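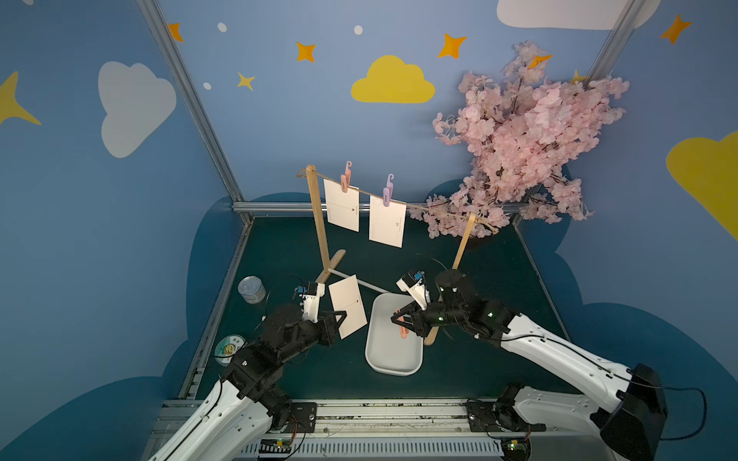

Omen Releases Munine 4, an Open Planner for Two-Armed Robots

New version lets both arms share one plan, and brings the postcard line to every user as a ready-made task

October - Omen today released Munine 4, the latest version of its free planning and control software for small two-armed robots. The update replaces the old pair of separate planners, one for each arm, with a single planner that decides what both arms should do and when.

The difference shows up most clearly in jobs where one hand is useless without the other. Hanging a postcard on a length of twine is a good case. One gripper has to hold the card at a workable angle while the other brings in a clothespin, and the two have to meet at a line that sags and swings when anything touches it. Under Munine 3, each arm planned its own path and then waited its turn. Munine 4 plans the meeting point first and works backward to each gripper.

"We've wanted to do this since the very first version, and I'm thrilled it's finally out the door," said Ngaio Ormsby, who leads the planning team at Omen. "The twine was what pushed us. You can't treat it like a shelf. It moves, so the plan has to be able to move too, and both arms need to hear about it at the same moment."

The new planner refreshes its shared plan 60 times a second. If one arm is late, the other slows down to match instead of stopping dead, and users of the test version said that change alone made their robots much easier to watch and debug.

Munine 4 also includes Samen, a perception module that combines the views from the wrist cameras with the view from a fixed camera. Wrist cameras are great up close, but they lose sight of the line as soon as a card fills the view. Samen keeps track of where the twine and the pins were last seen, marks how much it trusts each guess, and passes both to the planner. Developers can see those trust values in the new timeline viewer, right next to the joint commands - a small feature that testers asked for again and again!

The release comes with 17 ready-made tasks. The postcard line is one of them, complete with settings for grip force, card angle and clothespin approach. Others cover folding, sorting, pouring dry goods and passing an object from hand to hand. Each task is a plain text file that can be copied and changed without rebuilding the software.

Stubbs, a teaching workshop that tested early builds, has already moved its evening class over to the new version.

"Our students used to spend the first 90 minutes just getting two arms to agree on where the table was," said Lalit Rajput, who runs the class. "Now they get to the interesting part the same night. They argue about grasps, which is what I want them arguing about."

Task files from Munine 3 will load in the new version, though files that use the old wait command will show a warning and should be updated by hand. A short guide written by Coralie Katene covers the changes.

Munine 4 is available now from the Omen downloads page, along with the source code and full release notes.

Press contact: Fletcher Paewai, Omen Communications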